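Plondent abre las puertas de su laboratorio de simulación y pone a los visitantes a los mandos

La jornada, celebrada en la nave de Testano, reunió a 145 personas entre estudiantes, docentes, empresas de la zona y familias

Testano, marzo. Plondent ha celebrado su jornada de puertas abiertas dedicada a la robótica de dos brazos, y la respuesta ha superado con mucho lo que esperaba el equipo. Las inscripciones se agotaron la misma tarde en que se publicaron y hubo que añadir un turno a las 18:30 para atender a los grupos que se habían quedado fuera. En total pasaron por la nave 145 visitantes, repartidos en grupos pequeños para que todo el mundo pudiera probar los puestos de mando y hacer preguntas con calma.

El centro de la visita fue Sidham, el entorno de simulación en el que Plondent prepara las tareas de manipulación antes de llevarlas al robot físico. Durante una demostración guiada de 40 minutos, los asistentes siguieron en pantalla grande el trabajo de un robot con dos pinzas en distintas habitaciones virtuales – cocinas, despensas, un pequeño taller – y vieron cómo se programa, se corrige y se repite un mismo movimiento desde el principio. Después llegó lo que casi todos estaban esperando: sentarse en uno de los tres puestos, coger los mandos y llevar los brazos ellos mismos.

Los puestos funcionan con un par de mandos de mano, uno por brazo, y un pedal que detiene la simulación en cualquier momento. No hace falta experiencia previa. El ejercicio propuesto consistía en acercar las pinzas a los objetos de una mesa puesta y tratar de coger uno sin tirar los demás, siempre con la vista que tiene el propio robot. Muchos visitantes se sorprendieron de lo distinto que resulta medir las distancias desde ahí, con el cuerpo de la máquina asomando en la parte baja de la pantalla y el horizonte inclinado. El equipo de Plondent había preparado varias mesas, de más fácil a más difícil, y la más comentada fue la del pan, la jarra y la botella verde.

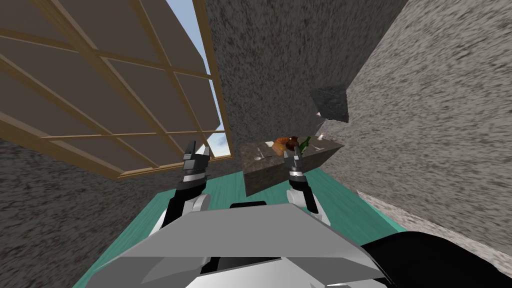 Para Soledad Montoya, lo más difícil es la botella, porque el cuello estrecho invita a cogerla por arriba y eso casi nunca conviene: insistió ante cada grupo en que hay que llegar despacio, con la pinza ya orientada, y dejar la jarra para cuando se le haya tomado la medida al brazo. «El primer intento se falla y no pasa nada, se vuelve a colocar todo y se prueba otra vez», repetía entre turno y turno.

Y se probó muchas veces. Los tres puestos estuvieron ocupados desde la apertura hasta el cierre, con colas en las que los que ya habían pasado daban consejos a los que esperaban. Hubo un grupo de bachillerato que pidió repetir la prueba por parejas, cada alumno con un brazo, una modalidad que no estaba en el programa y que acabó siendo de las más animadas de la tarde. ¡El equipo ya ha apuntado la idea para la próxima edición!

Un banco de pruebas que no se cansa

La simulación permite repetir una tarea tantas veces como haga falta, cambiar la altura de una mesa o el color de un suelo en unos segundos y comprobar si el robot sigue sabiendo lo que tiene que hacer. En la preparación de la biblioteca actual de Sidham se han guardado 2.845 ejercicios completos, con aciertos y con fallos, que los técnicos revisan uno a uno antes de darlos por buenos. Los fallos también se conservan: en la demostración se proyectaron varios, y fueron seguramente los minutos más aplaudidos de la visita.

En la segunda parte del recorrido se explicó cómo pasan esos ejercicios al robot real. La empresa Kasten, que colabora con Plondent en el diseño de las pinzas, llevó a la jornada varias piezas sueltas para que los asistentes pudieran tenerlas en la mano, abrirlas y cerrarlas y notar la diferencia de agarre entre unos recubrimientos y otros. Los más pequeños las probaron con pelotas, esponjas y rollos de cinta adhesiva; los mayores, todo hay que decirlo, también.

Las preguntas del público ocuparon bastante más tiempo del previsto. Se habló de precisión, de seguridad, de qué ocurre cuando un objeto real pesa más que su copia virtual y de por qué las manos del robot tienen dos dedos y no cinco. Esta última salió en todos los turnos. La respuesta del equipo fue que con dos dedos ya se resuelve una parte muy grande de las tareas que se estudian en el laboratorio, y que un mecanismo sencillo se repara antes y se comprende mejor. Varios docentes se interesaron también por los materiales de la charla, que Plondent enviará a los centros que los soliciten.

Entre los asistentes había además representantes de talleres y pequeñas empresas de envasado, que aprovecharon para consultar casos propios. Algunos llevaron sus productos en una bolsa – tarros, cajas, bobinas – y preguntaron si podrían incorporarse a una habitación virtual. Plondent mantendrá con ellos una sesión de trabajo a lo largo de la primavera.

Próximas visitas

A la vista de la acogida, Plondent repetirá la jornada en junio, con un puesto más, un turno reservado a centros educativos y la prueba por parejas incluida en el programa desde el principio. La visita será gratuita y requerirá inscripción previa. Los grupos tendrán un máximo de 12 personas y los menores de catorce años deberán ir acompañados. El acceso a la nave y a los puestos de mando está adaptado para sillas de ruedas, y quien necesite los mandos a otra altura puede indicarlo al inscribirse.

El equipo quiere dar las gracias a todas las personas que se acercaron a Testano, a Kasten por las piezas y la paciencia, y a los centros que organizaron el desplazamiento de sus alumnos. Las personas que quedaron en lista de espera tendrán preferencia en la nueva convocatoria y recibirán el aviso por correo electrónico antes de que se abra el plazo general.

Sobre Plondent

Plondent desarrolla programas de simulación y control para robots de dos brazos. Desde su laboratorio de Testano prepara tareas de manipulación en entornos virtuales y las traslada a equipos físicos en colaboración con fabricantes y centros de formación. Sidham es su entorno de simulación propio.

Contacto para medios e inscripciones: Soledad Montoya, departamento de comunicación y visitas de Plondent. Atención de 9:00 a 14:00.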